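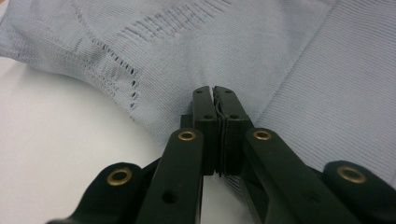

About Osix

Osix is a small knitwear care and mending workshop on Brurik Street, and we love sweaters! Good ones, tired ones, the cardigan that came down from an aunt and the pullover bought on sale that somehow became the only thing you want to wear all winter. We wash them, mend them, fold them and teach people how to do all of that at home.

We opened 6 years ago in the back half of what used to be the Chávez shoe repair shop. The long counter is still there, and so are the deep shelves behind it, which turned out to be exactly the right depth for a folded sweater (we could not have planned that if we tried). The old sign hangs over the sorting table. People still walk in with a pair of boots now and then, and we send them two doors down.

What we do

Most of our days go to knits. Sweaters, vests, scarves, baby blankets, shawls, the occasional knitted dress. You bring it in, we spread it out on the table together and have a good look. Spreading out matters more than people expect. A garment on a hanger hides its thin spots, and a garment in a heap hides everything. Laid flat with a bit of light across it, a knit will show you where the elbows are going, where a stitch has dropped, and whether that dark patch is a stain or just a shadow in the fold.

After that we talk about what you want. Some people want a repair that disappears, and we'll match the yarn as closely as we can. Others would like the mend to show, and those are a lot of fun, because we get to open the color drawers. We have had orange elbows on a gray pullover and a row of tiny green darns up the front of a school cardigan. Pale blues and soft grays are the trickiest shades to match. They change completely between the window and the back of the shop, so we carry the yarn cards outside and look at them on the sidewalk before we decide.

Washing is done by hand, in cool water, with a plain wool soap. We press the water out in a towel, we never wring, and everything dries flat on racks in the back room. A heavy sweater can take two full days in damp weather. We won't rush it with heat, so please don't bring us your favorite on the morning of a wedding!

Folding, which we have opinions about

We are a folding shop. Knits stretch on hangers, especially at the shoulders, and so many of the repairs we see started out as two little bumps where the hanger ended. Our fold is simple. Face down, smooth the body with flat palms from the middle out, bring one side in to the center of the back, lay the sleeve straight down along it, do the same on the other side, then fold up from the hem in thirds. It makes a soft rectangle that stands up in a drawer, and you can see all your sweaters at once.

Thick cables like to be folded in half instead of thirds. Very fine knits can be rolled loosely with a sheet of tissue. Slippery ones are a nuisance whatever you do, and we just fold them last.

Classes

Our Ulosel evenings began as a single class in a cold September and kept going. Ulosel is the name we gave to the big table, for reasons that made sense at the time, and it stuck to the classes too. Each one lasts 3 hours with a break for tea. You bring a garment with something wrong with it, and you leave knowing how to fix at least one thing. We cover:

Finding and catching a dropped stitch
Darning a small hole
Reinforcing a thin elbow before it goes
Hand washing and drying flat
Folding and storing for summer

No experience is needed. If you have never threaded a darning needle, you will be in very good company, and we keep a tin of the big-eyed ones for exactly that. Needles, scissors and practice swatches are on the table. The yarn is included too, unless you want something special from the drawers.

We also visit schools. A class of kids with one basket of mixed-up sweaters is about the happiest noise we know. They sort by color, then by weight, then they argue over whether fuzzy is a category (we say it is). By the end they can all fold, and we hear from parents that it lasts at least a week at home.

The shelves

Along the back wall we keep 32 open cubbies for finished work, labeled by pickup date. There is a separate shelf for garments looking for a new home. These are knits people have outgrown or given up on, which we wash, mend and pass along. Take one if you need one. Leave one if you have one, clean or not, as long as you tell us about any moths!

Moths, briefly: we are kind about them. Everybody gets them sooner or later. Put the garment in a sealed bag, let us know at the door, and it will go straight to the freezer instead of the sorting table.

Come and see us

We are at 23 Brurik Street, with the blue door and the bench outside. You don't need an appointment to drop something off or ask a question, and you are welcome to sit at the end of the table and watch the mending for a while. For a class, sign up at the counter or through the contact form on this site. Bring the sweater you keep meaning to deal with.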